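Print this page | E-mail this page
We use cookies to keep the notebook signed in. Accept | Settings

Folding notebook, student team, July

Started 9:40. Present: me, Thịnh Ninh, Prasanna. Giang Hà came by before lunch to ask if we'd be ready for the Trallard round and I said ask me later.

Plan for today was the shirt task only. Thịnh Ninh retrained over the weekend on the full set, 1,000 demos now, up from 700. He says the loss looks great. The loss looked great last time too, and that version folded one sleeve and then hovered over the cloth until somebody hit stop. I'd like us to stop reporting loss in the team chat and only report folded shirts.

Before running anything I asked what counts as a fold. Three people, three answers. Prasanna wants the rules' wording (sleeves in, body halved, left on the table). Thịnh Ninh counts it if the sleeves are in. Wrote Prasanna's on the whiteboard and we are using that until someone shows me a better reason than "it's close."

Start poses: I don't trust the demos on this. Most of them were recorded by Tùng Tăng, and Tùng lays a shirt out like he's selling it. The competition people are not going to do that. So for this session the shirt gets dropped and tugged once, and whatever we get is the start.

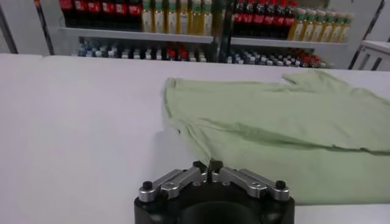
Wrist view first, because that's where I think the trouble is. The policy gets the head camera and both wrists, and Thịnh Ninh believes the wrists do most of the work on the grasp. Maybe. If so, pale green cloth on a white table is a rotten choice for telling an edge from a crease, and we have mostly pale shirts. Action: Thịnh Ung to bring dark ones. Anything with stripes too.

Other worry on the wrist views is the background. Shelves of bottles behind the table in every demo we own. Prasanna thinks it makes no difference. I think there's a fair chance the thing has learned "red caps over there, so shirt is here" and we won't find out until the table is in another hall. Cheap test: hang a sheet behind the table, rerun, compare. We have talked about the sheet since spring. Putting my own name on it now.

Ran the first block. I'm not writing a success rate down because we changed the start rule partway through and the number would be junk. Impressions only:

- sleeve tuck is better than the old checkpoint, I'll give him that
- the halving step is where it dithers
- gripper opens wide and early. Looks confident, means nothing 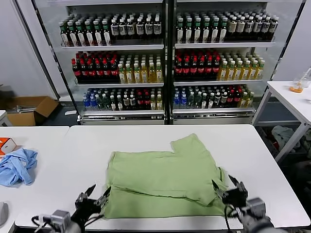 Head camera, shirt part folded, both grippers open.

Argued over this one. Thịnh Ninh calls it a good intermediate state. I call it a rectangle with wrinkled edges sitting too close to the front of the table. If the next pull comes toward us, I can see the whole shirt going onto the floor, and there is no recovery demo for that in the set. Checked: 49 recovery clips in total, all of them with the cloth still on the table.

Prasanna's suggestion, which I like, is to record recoveries separately and tag them, so we can train with and without and see if they do anything. Thịnh Ninh wants to just add them. If we just add them we learn nothing. Tagged it is.

Lunch. Argument continued through lunch.

Afternoon: changed the action chunk length, left everything else alone. ONE change. Please, whoever is reading this, one change at a time. Last month we swapped the chunk length and the fingertips in the same evening and I still can't tell you which one mattered.

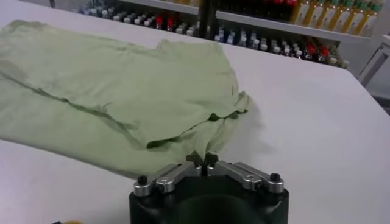
Shorter chunks make it twitchier near the hem. Longer ones look smooth, but it commits to a bad pinch and rides it all the way. I've seen the smooth version win people over in demos, and I suspect that is why the Clilico team's videos look so nice. They never show the start pose.

Fingertips: the pointed ones are okay for single layers. I am not convinced about two layers and I don't want to hear "it feels grippier." Do a pull test with the luggage scale, 5 pulls per tip, write it down.

To do
Sheet behind table (me)
Dark and striped shirts (Thịnh Ung)
Tagged recoveries, include near the front edge (Prasanna, Tùng)
Pull test (Thịnh Ninh)
Tell Giang: not ready, ask again after the sheet test

Stopped 5:15. Checkpoint kept, old one kept too. Do not delete the old one.

2 comments | 0 shares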